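Cleaning out the sorting bin, quick version. Do it before the 11th May pickup, Wandside won't take a mucky one.

Take the big stuff out first. Cans, cups, whatever's sitting on the floor of it. Crushed cans go in the recycling, plastic cups in a seperate bag.
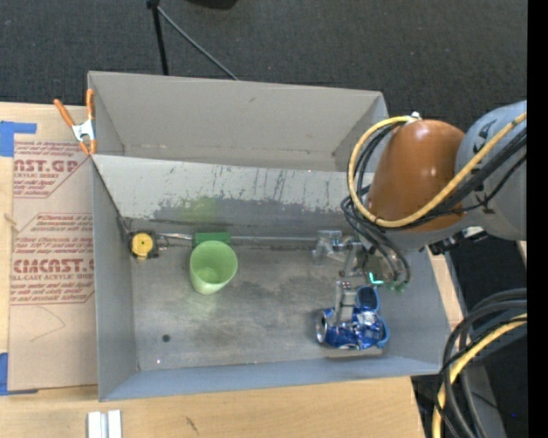
*Grey bin up on the table, green cup and crumpled blue item still to come out.*

Then wipe down. 2 caps of detergent in 5 litres of warm water, soft cloth. Sloping panel first, then the floor, corners last. Go easy round the rod and the yellow disc, no soaking. Old scratches stay, dont scrub at them. Dry with a towel. Any dramas, ask Alby.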